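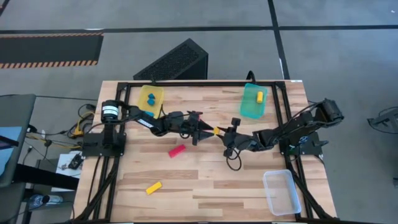
Home Explore Notifications Lists

Ginevra Negri
2020-07-03

1/ Filing for the Stevness council by-election has closed. Three names on the ballot for one seat in Prura ward.

2/ Each nomination needed 14 valid signatures from ward residents. One candidate had a page rejected and refiled before the deadline - the second set cleared.
6 replies 14 shares

3/ Engelbrecht is listed as an independent. He held the Flima seat until January, so he had to move his registration to qualify.

4/ The last contest here was decided by 272 votes. Some 180 mail ballots were thrown out over signature mismatches. The matching rule has not changed.
3 replies 9 shares

5/ Full candidate statements go up at the clerk's office next week.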